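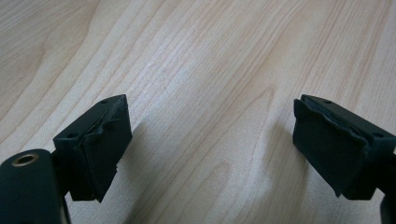

What should a small group buy first when it plans to collect demonstrations with hand-held grippers? Pads, and more of them than the quotation suggests, followed by the fasteners and adhesive to fit them. The grippers themselves can be ordered the same afternoon, but they are the part of the purchase least likely to hold up the work.

4. Planning for the parts that wear

4.1 The budget as submitted

The Anau project was costed at Holbridge over a single week in October, by people who had read a good deal about policy learning and very little about rubber. The request covered four hand-held grippers, the cameras for them, storage, a workstation, and a line called "sundries and running costs", which was set at $2851 for the year. We are able to reconstruct how that figure was arrived at. It was what remained under the ceiling of the scheme once everything with a product page had been entered.

Inside the running line, $532 was set aside for finger pads. The reasoning, preserved in a spreadsheet comment, was that pads were "cheap and basically last". The first half of this is correct. A pad costs less than the coffee drunk while deciding whether to replace it, and for this reason it attracted no scrutiny at any stage of review. The workstation, which has worked without incident since it was plugged in, was discussed at three meetings.

We report the episode at some length as we suspect it is common. Papers on hand-held collection tend to list a bill of materials for one unit in new condition. That is a useful thing to have, and we used two such lists ourselves. It is silent on what the unit will consume, and a reader with a purchasing form open in the next window will copy the silence across.

4.2 What wears

Wear on our grippers was concentrated on the inner faces of the fingers. The molded blocks have needed no replacement. Screws went missing at the usual rate for screws. The covering on the inner face, by contrast, takes every grasp, every misjudged grasp, and every occasion on which an operator closes the fingers on nothing while thinking about lunch.

The typical course is undramatic. An edge lifts first, often along the top where the material folds over the block. Operators press it back down with a thumb, and this works for long enough to become a habit. After that the lower edge frays, layers begin to separate, and small flaps appear that can catch on paper, fabric and the corners of books. Both fingers wear, though seldom in the same way, so that a gripper which began the season symmetrical ends up with a good side and a side one makes allowances for.

The allowances are the costly part. An operator working with a lifted pad alters the approach angle to keep the flap clear of the object. The alteration is small, sensible and faithfully recorded, and a policy trained on it will learn to be considerate of a flap it doesn't have. We make no claim to have measured this effect cleanly. We did find ourselves setting aside demonstrations in which the adjustment was plain to anyone watching, and a session set aside costs an operator's afternoon, against which the price of a pad is difficult to see without a magnifier.

Figure 3. Hand-held gripper over a desk, with a stack of three books. The pad material on the inner faces of both fingers is torn and peeling; the flaps on the right pad have lifted further than those on the left.
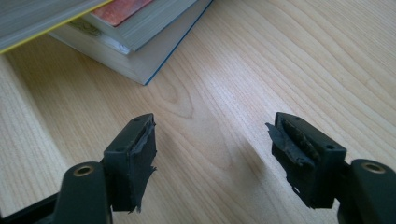 For planning purposes, then, we came to treat pads as a consumable in the same class as printer toner: something whose absence stops work entirely and whose presence gives no pleasure to anyone. This had two consequences for the budget. The first was that the pad line had to be tied to hours of use. Our original figure had been tied to the number of fingers, on the theory that eight fingers need eight pads and a few over for luck. The second was that someone had to decide when a pad was finished, a question on which every operator held a view and no two views agreed.

Mahfuz Munshi wrote the rule we now use, and it fits on a strip of tape stuck to the inside of the parts drawer. If any part of the pad stands away from the block when the gripper is open, change it. Both pads on a gripper are changed together. The rule is wasteful by design. It retires pads that have some life left in them, and we have had to defend it against colleagues who keep string. Its merit is that it can be applied in a few seconds by a person who wants to go home.

4.3 What getting them costs

The pad line was wrong in quantity. The freight line was wrong in the more basic sense of not existing. Our supplier, Ornuso, ships promptly and charges fairly for it, but its shipping rates are set by consignment, and we ordered as we ran out. Each order was small, urgent and approved without comment. By the time the account was reconciled we had spent nearly $595 on couriers, which is to say more than the entire original allowance for the things being couriered.

Colin Blackburn, who inherited the account, was gracious about this and asked only whether the pads had travelled with a companion. He also made the observation on which most of this section rests: a purchase below the approval threshold is never planned, as there is no form on which to plan it. Equipment above the threshold gets three quotations and a justification. Everything else gets a card payment and a vague feeling of resourcefulness. A project can pass its whole year in that second category and overspend without any single decision having been made.

We considered cutting our own pads from sheet stock, and for part of the year we did. The material is inexpensive and the first set looked very well. The hidden item was labour, which in a university is priced at zero until somebody leaves. Cutting, trimming, applying adhesive and waiting for it to set took up most of a Saturday for a batch, and the batches differed enough that we began writing the batch in the session notes. We would still recommend it to a group with a patient technician and a long lead time from its supplier. We had the lead time.

4.4 What we would request now

The revised request, prepared for the Bainbridge round, differs from the first in several ways, most of them dull.

Pads are entered as a quantity per month of collection, bought in two consignments, one before the first session and one at the halfway point. The second order goes in on a calendar date whether or not the drawer appears full. The drawer always appears full, owing to the operators' practice of returning used pads to it.

Freight has its own line. It is small, and reviewers have been known to query it, so we attach last year's figure as a cautionary exhibit.

The number of grippers stays at four, but only three are scheduled at once. The fourth is kept fitted with fresh pads and swapped in when one of the others fails the tape rule mid-session. In the first year we had scheduled all of them on the grounds that idle equipment looks bad in a report. It does look bad. It looks better than an operator sitting beside a pot of adhesive.

Staff time for maintenance is written in explicitly, as a weekly slot with a name against it. This was the hardest line to get past our own group, several of whom regard pad changing as something that occurs naturally overnight.

Finally, we removed the word "sundries". Anything that had been sheltering under it was made to appear as itself or go without, and the exercise turned up two subscriptions, a label printer and a quantity of cable ties sufficient for the foreseeable history of the department.

4.5 Limits of the above

These recommendations come from one group with one design of finger, handling mostly household and desk objects. A group working with wet or abrasive items should expect a different rate of wear and should not borrow our quantities. Softer pad materials may grip better and wear sooner, and we haven't compared them under controlled conditions. Nor do we know how far the tape rule depends on having been written by Munshi, whose handwriting carries a certain authority. The replacement log kept alongside it began late and has gaps, chiefly on the days when the most pads were changed.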